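3.2 Grasping trials on the shared bench

The Ploveo arm was put together over 2 winters in the Ruddock workshop, mostly from parts the members already had, and we grew rather fond of it.

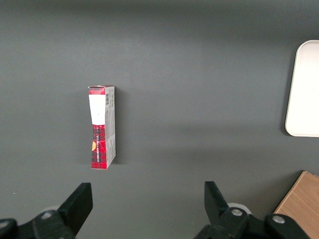
The finger plates went through 3 versions before we were happy with them – the first pair flexed far too much under load.

Figure 4. Small upright box on the gray table, ahead of the two finger plates.

We then ran 30 trials, moving on from boxes to rounder shapes, which we had been looking forward to.

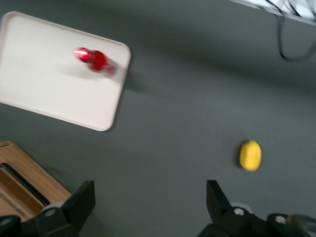
Closing speed was kept low throughout, following the settings we had first tried at Vurberg.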